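Leva House, Nistport: progress report to the Drira Fund
Prepared by Nilmini Weerakoon, 23 October 2008

This report covers the period from May to the end of last month. It deals with the bedrooms and the clothing work, as agreed when the second payment was made.

Spending

We have spent 3669 of the grant so far. Most went on bedding, mattresses and shelving from Kuzmenko, and 437 went on laundry costs. Two invoices are still to come in and will be shown in the next report.

Bedrooms

The upstairs bedrooms are finished apart from curtain rails in two of them. The new sheets have been given out and the old ones sent for rags. Residents chose their own patterns, which took longer than ordering one kind for the whole house but has meant fewer requests to swap. Ľubomír Beneš has checked the bed frames and tightened the ones that needed it.

Clothing

Sorting is done room by room, with the bed used as the work surface. Clothes are folded into a pile on one side and anything still to be looked at is left further up. Denim and heavier items go at the bottom of the wardrobe, and thin strips and offcuts of fabric are kept for the sewing group.

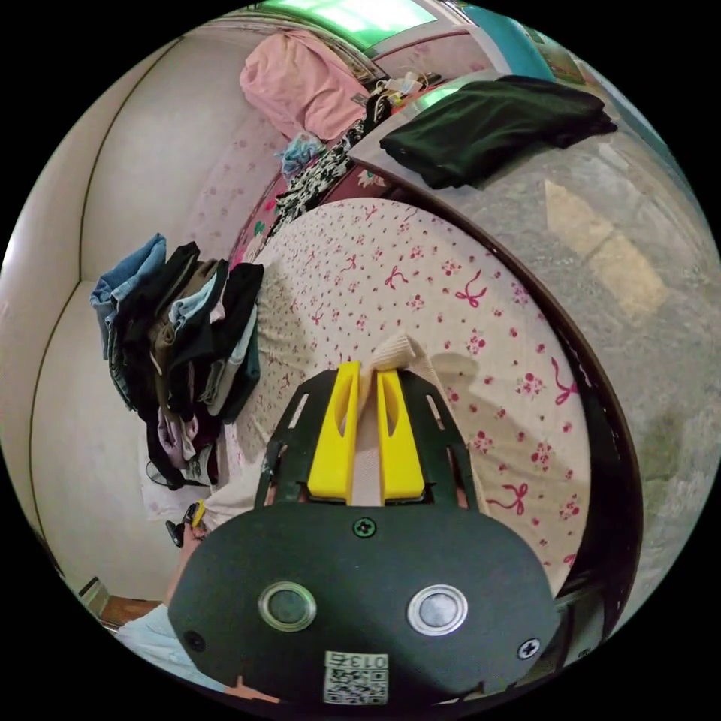 Clothes on the bed during sorting, with the flowered sheet and pink pillow.

Four rooms have still to be sorted. Progress was slower than planned over the summer, when we had fewer people free in the mornings. We now do one room per session and leave it finished before starting another.

Storage is the main difficulty. The landing cupboard is full, and winter coats are being kept in the office. We have asked Kuzmenko for a price on a second set of shelves and would like to move the unspent curtain money to cover it, if the Fund agrees.

Next period

Finish the remaining rooms, fit the curtain rails and clear the office. We would be glad of a reply on the shelving before the next order goes in.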